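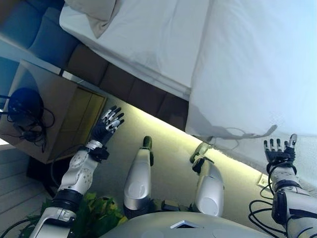

La cadena de apartamentos turísticos Pirent quiere que sus huéspedes dejen de fijarse en el cabecero y empiecen a fijarse en las sábanas. La empresa ha anunciado que en enero estrenará en 45 alojamientos un nuevo modo de vestir la cama, preparado con la firma textil Ovska, que promete un blanco «sin una sola arruga» a la llegada del cliente. La promesa es ambiciosa. Una cama vestida de blanco, junto a una moqueta beige y unos cojines tapizados en azul apagado, da enseguida sensación de orden, pero el mismo blanco deja ver cada pliegue de la tela, y pliegues hay. Cualquiera que haya hecho camas por oficio sabe lo que cuesta borrarlos sin plancha.

Según la nota difundida por Pirent, el juego completo se compone de bajera ajustable, encimera y 2 fundas de almohada en tono crema. La tela, siempre según la empresa, sale de la secadora lista para colocar y aguanta hasta 200 lavados sin perder el apresto. No se aporta ningún ensayo que lo respalde, ni se aclara a qué temperatura se lavó, con qué detergente o en qué tipo de máquina. Ovska, preguntada por este medio, remite al mismo comunicado.

Tampoco queda claro quién paga. El juego se venderá además al público por 218 euros, un precio difícil de defender para un algodón del que la etiqueta comercial solo dice que es «de fibra seleccionada». Pirent asegura que la tarifa por noche no subirá, aunque en sus condiciones figura desde este mes un suplemento de ropa de cama que antes no existía. La compañía lo llama «ajuste de servicio».

Queda la cuestión del tiempo. El anuncio sostiene que el nuevo sistema acorta la preparación de cada dormitorio, sin dar una cifra ni explicar cómo se ha medido. La lavandería Futa, que atiende a varios alojamientos de la zona y no participa en el proyecto, es menos optimista: a su juicio, la bajera ajustable ahorra trabajo en las esquinas, pero la encimera hay que estirarla a mano igual que siempre — y en una habitación estrecha, con la cama pegada a la pared, se tarda más.

No es la primera vez que el sector anuncia algo parecido. La marca Mwaipopo presentó hace unas temporadas unas sábanas que tampoco necesitaban plancha y que desaparecieron de su catálogo sin explicación. Pirent insiste en que su producto es distinto, aunque no ha querido ceder un juego para probarlo antes del estreno. Los primeros apartamentos con la nueva ropa de cama podrán reservarse en enero. El suplemento ya se cobra.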